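Subject: Re: [querytrack] Form rejections from Kimley?

Waltraud Leitner wrote:
> Has anyone had a real reply from Kimley lately? I sent my first 80 pages
> in October and got two lines back. Is it worth trying a second agent at
> the same house, or is a no from one a no from all?

Waltraud, yes, try again! Their guidelines let you query a second agent once the first has passed, and my own yes came from the second person I wrote to there. I was on query 219 by then (I keep a spreadsheet, don't laugh) and I had almost skipped them.

Some things that helped me:

1. Cut the letter. Mine went from a page and a half to one tight page, and requests started coming in the very next week.
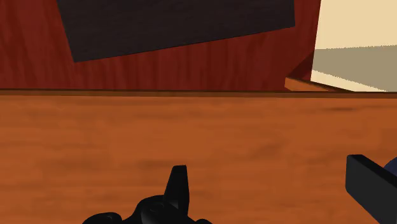

2. Put your comp titles up front. I used Havora and Pralto, both recent, both quiet family novels like mine, and the agent mentioned them on our first call.

3. Paste the pages in the body of the email. Kaufmann deletes attachments unread, and they say so on their site.
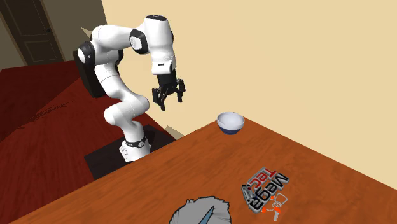

I'd also hold back a few names from your first batch, so you still have good people left after you revise. Vinzenz Kälin's thread on synopses is wonderful for that stage, go dig it out of the archive. I cut 1240 words from mine after reading it and the whole thing finally made sense!

Send me your letter off-list by Thursday if you want another pair of eyes. I love reading these.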